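Tableware: serving bowls and table surfaces

Gallery page 2, updated March 30, 2020

The pages in this section record the larger bowls in the Ploveo tableware store. Each entry gives the shape, the colour inside and out where known, and the state of the surface. Sizes are kept in the stock book and are not repeated under the pictures. Bowls are shown empty and without lids.

Entry 1510 is a round serving bowl listed under Stomon, peach colourway. Gladys Chege checked the glaze terms against the Manninen colour card, and "peach" was kept in place of "salmon", which the older list used. 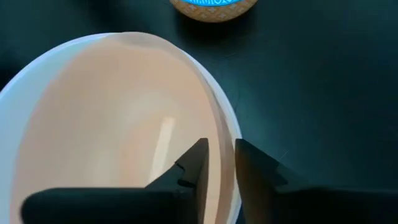 1510. Large round bowl, white rim, glossy peach interior. Dark tabletop.

The colour reads lighter towards the middle and warmer on the curved wall. Pale streaks on the inside are reflected light and should not be entered as glaze faults. For matching sets, compare the rim first and the interior second, under the same lamp.

Storage: stack no more than two high with felt between. Shelf depth for this group is about 80 cm. Bowls go back rim up.

Entries are numbered in the order of listing, so gaps do not mean missing pieces. Corrections to colour names go to Brian Swai at the Uluvik desk, with the entry number in the subject line.

Next page: oval dishes
Back to tableware index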